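Progress report, second period
Project: Two-arm handling of everyday objects
Prepared for: Hillier Fund, research grants office
Prepared by: Sorin Yordanov, with Špela Berisha
Date: 2021-03-17

Summary

Work in this period moved from single-arm picking to tasks that need both arms at once. The data collection plan is on schedule. The training code was rewritten and is now stable. The main result is that a policy trained with a shared timing signal for the two arms does better on lifting tasks than two policies trained separately. We are behind on the written benchmark, and we ask to move that deliverable to May.

Work done since the last report

1. Data collection. Operators recorded demonstrations for 19 tasks. Each task was recorded with several table layouts so that the policy does not learn one fixed position for each object. Špela Berisha wrote the operator instructions and checked the recordings. Recordings with a dropped object were kept but tagged, and they are left out of training for now.

2. Training method. In the first period each arm had its own policy and the two only shared the head camera view. This caused a steady problem on lifts: one gripper would close and start to pull before the other had made contact. The new version, which we call Joline in the code, predicts both arms together and adds one extra output for the stage of the task (approach, contact, lift, place). Neither arm may enter the lift stage until both have reported contact.

3. Software. Logging was moved to the Runitz storage server. Joint positions, gripper openings and camera views now share one clock. Before this, the camera ran slightly behind the joints and we had to correct the offset by hand for each session.

Results

We compared Joline with the older separate policies on nine lifting tasks, using the same starting layouts for both. Joline was better on five of them, equal on two and worse on two. The gains are on rigid objects held from both ends, such as cartons and trays. The two tasks where it did worse both involve soft items. We think the contact signal is less reliable there, since fabric gives way before the gripper motor shows a load. We have not yet tested this directly.

The carton task is the one we use most for day-to-day checks. The carton starts near the middle of the table, the other household items stay toward the back, and the grippers come in from opposite ends. With the old policies the usual failure was the carton turning as one side was pushed early. Under Joline the arms may still arrive at different times, but the first one holds its position until the second makes contact. 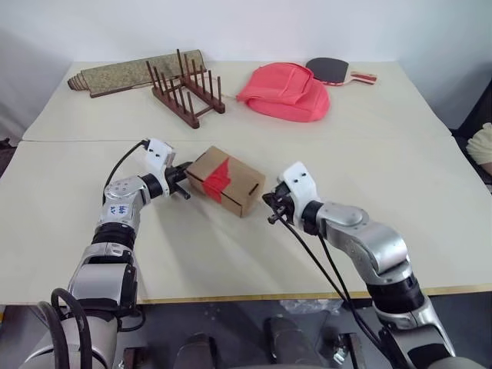
Problems and delays

The right wrist cable was replaced once after a connector worked loose, and we lost several working sessions to it. Changes in room lighting still affect the policy more than we would like. We have started recording with the blinds both open and closed, but there is not enough of this data yet to report on.

The benchmark document is late. The task descriptions are written, but the scoring rules for partial success are still being argued over. Berisha wants a separate score for each stage, while Yordanov prefers a single score at the end. We will try both on the existing recordings before choosing.

Plans for the next period

Add a fingertip force reading to the contact stage and repeat the two soft-item tasks.
Finish the set of recordings under different lighting.
Deliver the benchmark document in May, if the change is approved.

Budget

Spending is within plan. The money set aside for spare gripper fingers was not used in full, and we would like to carry the rest over to pay for the force sensors. No other changes are requested.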